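4.2 Lids, lattices and the trouble with small things

We came to the lid rather late in the project. When the Nalluda study of household storage was first planned, most of our attention went to the insides of boxes – how people decide which compartment a thing should live in, and what they do when the thing turns out to be a little too big for the compartment they had in mind. The interviews soon pulled us in another direction. Again and again, when we asked people what made a box easy or tiresome to live with, they began by talking about the lid: where they put it down, how it came away from the base, whether they could see what they wanted before taking it off at all.

Of the 40 households who took part, most had at least one divided box with a clear lid, and these boxes held the sort of thing that has no natural home elsewhere. Buttons, picture hooks, spare fuses, beads, the tiny screws that come with flat-packed furniture and are kept for years out of a kind of politeness. One retired dressmaker in Vesteo had been using the same box since her training and could find a particular press stud in it while carrying on a conversation about her grandson's driving test.

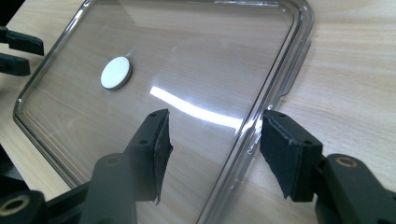

She was also the person who first put into words for us what we later called the second surface problem. A lid that has been taken off needs somewhere to go, and a large one wants as much table as the box it came from. On a kitchen table with the breakfast things still out, that can be a good deal to ask. Some of our participants leaned the lid against the wall, some slid it under the box, and a fair few put it on a chair and then sat on it (we heard this story so often that we stopped being surprised by it). Those with opaque lids seemed to manage slightly better in one respect, as a coloured lid is hard to lose sight of. A clear one takes on the look of whatever lies under it, and on a pale wooden table the eye passes over the flat middle part and is left to pick out the rim. 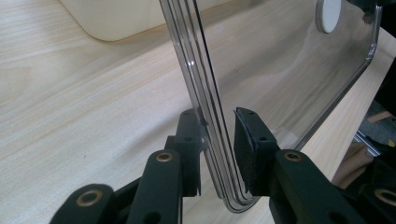
Figure 1. Clear plastic above the wooden surface. The grain can be followed through the material, slightly greyed, and small highlights mark the curved edge.

For this reason we asked participants to keep a simple diary over seven weeks, noting each time they opened a divided box, what they were after, and whether they had known where it was beforehand. The diary pages were collected by my colleague Kiprono Tanui, who visited every home in November and was given, by his own account, far too much cake. We had hoped for tidy entries. What we received was much richer and a great deal harder to code, with shopping lists in the margins and, in one case, a long and rather moving account of sorting a late husband's fishing flies on a wet Wednesday evening.

Taken together, 78 per cent of the diary entries recorded that the person had looked through the lid before opening the box. We think this figure matters for how such boxes are designed and sold, and it fits with what people told us face to face.
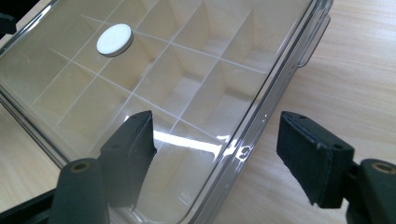 Looking is a skill that people build up with a particular box in a particular spot, and it depends on light to a degree that few of them had ever stopped to consider. Participants who kept their boxes near a window spoke of tilting them, or of moving their own heads, "like a hen", as one put it, until the glare went somewhere else. The difficulty is easy to appreciate in the box shown above, where the dividers stand out as crisp pale lines over much of the grid and then turn hazy towards the left, where the lid throws back the light of the room. A person who keeps hooks in one part of the grid and fuses in another may well be able to check on the first and have to guess at the second. Several diaries described exactly this, and two households had quietly rearranged their boxes so that the things they wanted most often lay on the side that could be read at a glance.

Divider colour came up as well, though less often. People with cream or white insides, as in the Nyanda boxes many of them owned, liked them for dark metal things and disliked them for pearl buttons, which vanish. We had ten requests for a box with a dark half and a light half, and I must say I should rather like one myself.
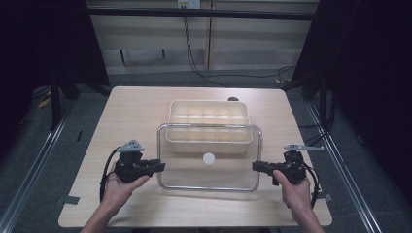
Figure 2. The cream compartment tray near the back of the table, with the clear rectangular container standing in front and partly overlapping it.

A last point concerns the habit of keeping clear things and divided things side by side. In the Handholm interviews, people often used a plain see-through container as a sort of waiting room, where odds and ends gathered over several days before being shared out among the compartments. They were fond of this arrangement and a little ashamed of it. We would encourage them to be less ashamed, as the diaries show that things which had spent time in the waiting room were found again just as readily as those put away at once. The sorting sessions themselves, and the conversations that went on over them, are taken up in section 4.3.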